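Notebook, Kesville workshop, May
Chinese shelf, sorting and boxing

Started at 8 with the classics paperbacks for the Skolau reading room. Plan for the morning was to get them upright, sort by series, then by title, and leave the odd sizes for last. The marble top is slippery, so covers slide if the row isn't snug.

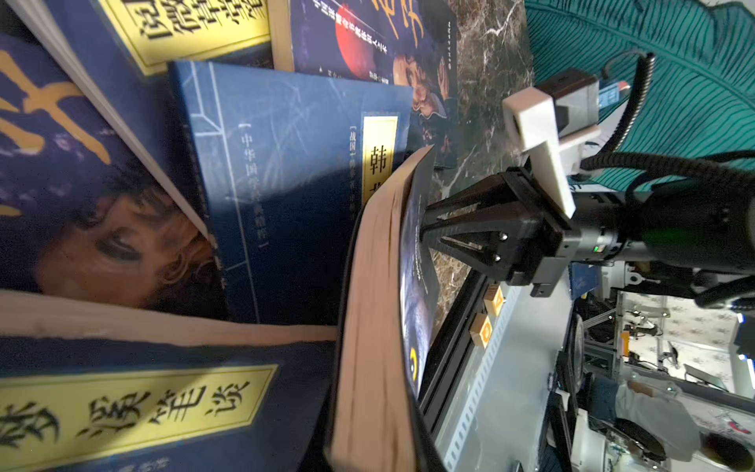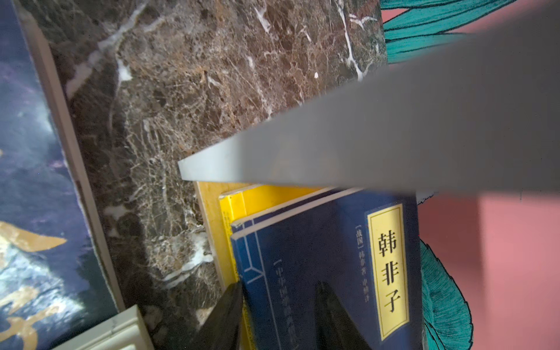

Upright and leaning, before boxing.

Vullby wrote back at lunch that sorting by title alone would be a mistake, as their readers ask for the philosophers together and the tale collections together, whatever the series. They would also like the Han Feizi kept with the other Warring States texts and not filed under H. Fair enough. Changed the plan: subject first, then series, then title.

What that means for the labels:
- Philosophy and statecraft get a plain slip. 韩非子 goes in here.
- Tales and notes get a slip with a corner folded down. 阅微草堂笔记 goes in here.
- Anything modern, or with a portrait on the front, set aside until I've checked the title page.

The yellow title labels are the quickest thing to sort by. The big characters can be read from standing height, and the small author line only matters when two titles are close. For the brush-style titles I still have to pick the book up and look inside. Slower, but there was no good way around it.

Packing notes. Box from Shehu takes 16 of the ordinary paperbacks in one layer, spines down. Tried it with spines up first and the page edges caught on the flap. The thick ones go in at the ends of the row, where they hold the rest straight. Don't wedge the last book in. If it needs pushing, it goes in the next box, otherwise the glossy covers stick and lift at the corners.

Target was 100 books by end of day. Got to 70, mostly lost time on redoing the first lot after the message from Vullby. The remainder can stay on the marble overnight with a board at each end.

To do tomorrow:
- Finish the tales, then close the boxes and write the subject on two sides.
- Ask Skolau whether they want the slips left in or taken out on arrival. I'd leave them in.
- More slips. The grey card is too stiff and marks the first page, so use the cream paper.
- Check the pile of thick ones for doubles. I think I handled the same title twice but didn't write it down.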